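Tritness is a school for people who have been promoted into jobs that involve eating in front of others. That is the short version, and the one we give at parties. The longer version is that we teach hosting, table manners and the kind of small talk that lasts through a soup course, in two rooms above a shoe repair shop in Tultdale.

## How we started

Aurelio Garrido spent most of his working life in hotel dining rooms, watching capable adults panic over bread. He once saw a man butter his neighbor's roll, eat it, and then apologize to the waiter. Aurelio rented the upstairs rooms one February, put a card in the shoe shop window, and waited. The first student was the shoe repairer, who wanted to stop dreading his daughter's wedding. He got through it fine and still sits in on the fish class.

Yaryna Nechyporuk joined the following winter to teach conversation. Her view is that most people know more about forks than they fear and less about listening than they hope. She has now written most of our course book, including the chapter called "What to Say After You Have Said the Weather."

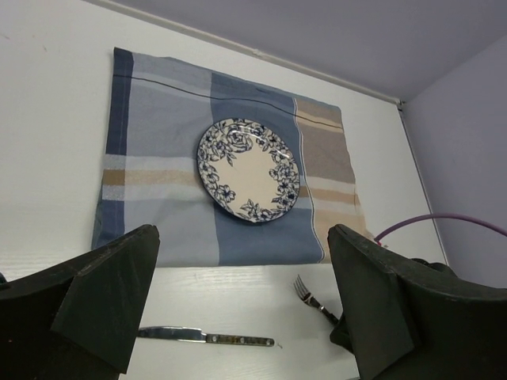
*Knife, fork, plate, stripes. Week one stuff.*

## What we teach

- **The Basic Table.** Four evenings. Setting it, sitting at it, leaving it.
- **Hosting at Home.** For people with a small kitchen and a large family.
- **The Work Dinner.** Who orders first, who pays, and what to do when your boss tells the boat story again.
- **Talking to Strangers.** Yaryna's class. There is homework, and it involves strangers.

The Basic Table costs $250, and the others are priced to match. The fee covers the course book and the final dinner, at which you are the host and we are the difficult guests. Hnat Kravchuk plays the guest who has recently given up something and would like to discuss it. He has been asked to tone it down and has declined.

## What we don't teach

We don't teach fear. Plenty of etiquette books are written as though a duchess were hiding behind the curtain with a clipboard, and our shelves hold 70 of them, the oldest of which forbids laughing near fruit. We keep them for comfort on slow afternoons.
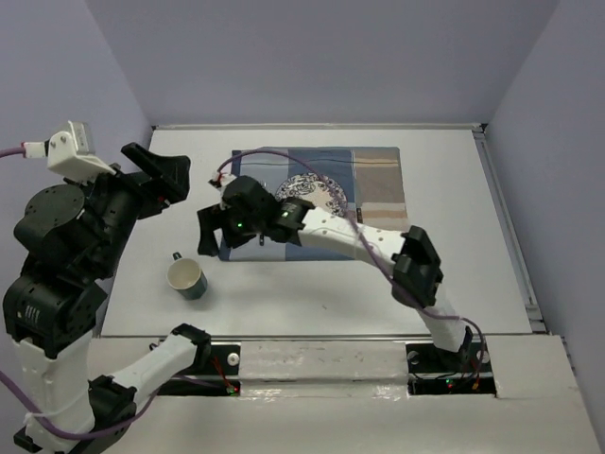 Good manners, as we see them, are mostly a matter of noticing other people. You notice that the person across from you has no water. You notice that your story has gone on since the salad. Beginners tend to look down instead and worry about the furniture, so Aurelio starts them on something plain and white, like the tabletop above, and lets them discover that a table with just one cloth placemat on it is still a table. The candlesticks come in week three, once everyone has calmed down.

We also don't teach napkin folding beyond the rectangle. Zakhar Derkach can make a swan and will do so if left alone with the laundry, but the swan is not on the syllabus.

## Who comes to us

New managers, mostly. Also newlyweds, nervous in-laws, a good many engineers, and one retired judge who wanted to learn how to leave a party. The Vasylenko bakery sends us its counter staff every spring, and they bring the bread, so they are never turned away. Classes are kept small enough that everyone can reach the salt.

In the fall we run a weekend course in Fleltport, in a hall that smells of other people's choir practice. It is the same course with worse chairs.

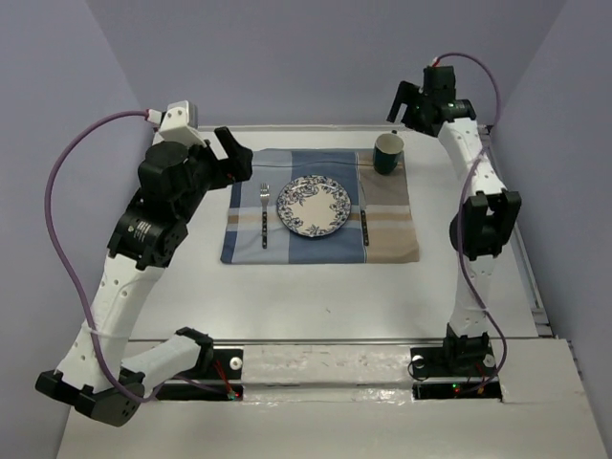

## Visiting and signing up

Syahrul Sitompul runs the office and answers the phone from ten in the morning until he goes to lunch, and again when he gets back. He can tell you which courses have places and whether you need the beginner class. If you have to ask, he will put you in the beginner class, and he'll be nice about it.

Come up the side stairs, as the front door belongs to the shoes. You don't need to dress up. You may arrive five minutes late without comment, but at ten minutes Yaryna will use you as a teaching example.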